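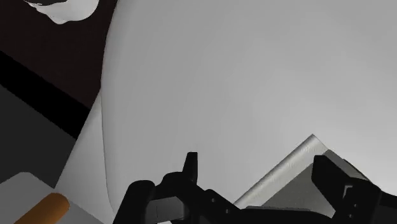 The Longest Night in the Stringing Room

I went to Skommont to watch tennis and ended up spending most of the week in a windowless room behind Court 7, watching a man pull string through a racket. I'd do it again tomorrow!

The man is Munther Qudah, and he has strung rackets at the Godoy Indoor every November for longer than the tournament has had decent parking. If you've never been to the Godoy, it's one of those second-tier events where the players carry their own bags and you can stand close enough to the baseline to hear what they mutter at themselves (a lot, and mostly about their feet). It's great. Tickets are cheap, the coffee is bad, and the tennis is far better than anybody's ranking would make you think.

I'd met Munther by accident, looking for a bathroom. He had a racket clamped flat on the machine and a pencil behind each ear, and he told me I could stay if I didn't lean on the bench. So I stayed, not leaning, and asked him dumb questions until past dinner.

My first one was whether players can really feel a pound of tension. He laughed at me. "Some of them can feel half a pound. Some of them say they can feel half a pound and I give them back the same racket with a new sticker on it." He wouldn't tell me who. I tried again on Thursday, with donuts, and he still wouldn't tell me.

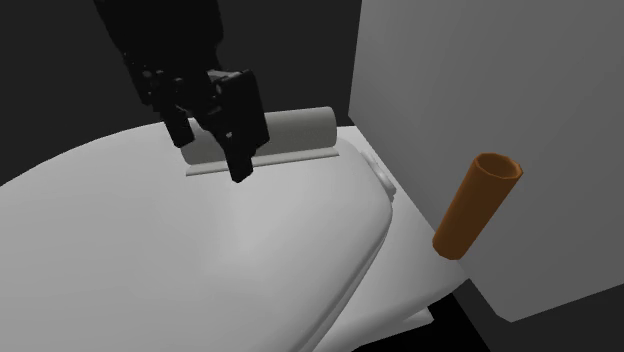 What he would talk about was weather, which surprised me at an indoor event. When the big doors at the loading end get opened for deliveries, the hall cools off, the ball comes through heavy, and by lunch he has a line of people wanting their strings looser. Then the stands fill up for the evening session, the place gets warm, and the same people come back wanting them tight again. He keeps all of it in a spiral notebook, one page per player, in handwriting I couldn't read from any angle.

Gleice Portela's page is mostly crossings-out. She came in ranked 107 in the world, her best ever, and she is the fussiest customer he's got. I say that with love, and so does he. She uses a Stotex poly in the mains and natural gut in the crosses, which is backwards from how most people I know would string a hybrid if they had a choice in the matter, and she wants three rackets at three different tensions before every match. She doesn't mark which is which. She just hits each one against the heel of her hand and listens.

I asked her if I could try that, and she handed two of them over. I bonked them on my palm for a while, nodding like I knew something. They sounded the same to me. She took them back very kindly.

Her quarterfinal was the match of the week. It went on at 9:15 at night against a tall lefty from the Jirkallow academy who served like she had a bus to catch, and Portela lost the first set before I'd finished my pretzel. Early in the second she popped a string on a return, switched rackets, popped another one two games later, and suddenly a ball kid was jogging down the hallway with a racket in each hand.

I jogged after him. I'm a little embarrassed by that, but I'd gotten attached by then. Munther already had the machine clear. He cut out the old strings, checked the grommets with his thumb, and started on the mains without looking at the notebook once. You could hear the crowd through the wall, and every time it went up he stopped for a second with his head tilted, then went back to pulling. He was done before the end of the set.

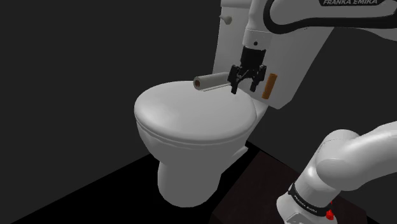 White toilet with its lid closed, and a robot arm at right.

She won the second in a tiebreak and the third going away, hitting this mean little crosscourt forehand that kept dragging the lefty off toward the line judges. The scoreboard operator put the attendance up afterward, 1,958, and I think every one of those people stood up. I was in the hallway door by then with Munther next to me, still holding his cutters.

She lost in the semis, in straight sets, to somebody who just played better. She dropped off her rackets anyway on her way out to the car and asked him to cut the strings from all of them so the frames wouldn't sit under tension on the trip home. Then she asked what he thought about going down a pound for the next event. They were still arguing about it when I left to find my bus.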